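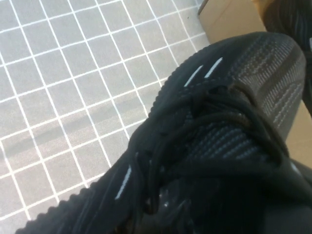
Figure 2. Black knit sneaker with black laces.

3.2 Binding straps and test procedure

Toe and ankle straps were taken from three snowboard bindings, the Zandon, the Pesonen and the Brovetti. All were size medium and had not been ridden. Each binding was bolted to a steel plate and closed over the same boot, which was filled with a foam last. The ratchet was pulled until the load cell under the strap read 400 N. We then left the strap alone for 10 minutes and took a second reading. 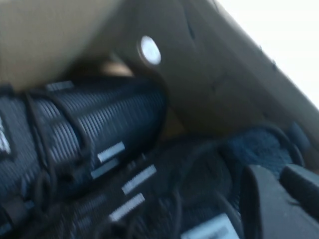 Straps were kept in a freezer overnight before the cold runs and tested within two minutes of being taken out. Each strap went through 800 open and close cycles, with the ladder checked for worn teeth at the halfway point. One Pesonen ankle ladder cracked at cycle 279 and was replaced. Its readings are left out of Table 3.

Load loss was larger in the toe straps than in the ankle straps for all three bindings. The Brovetti toe strap, which has a softer pad, lost the most in the warm runs and the least in the cold ones. We did not test straps on the hill in this part of the work. The riding sessions at Nolincombe in June used a different set of bindings and are covered in Section 4.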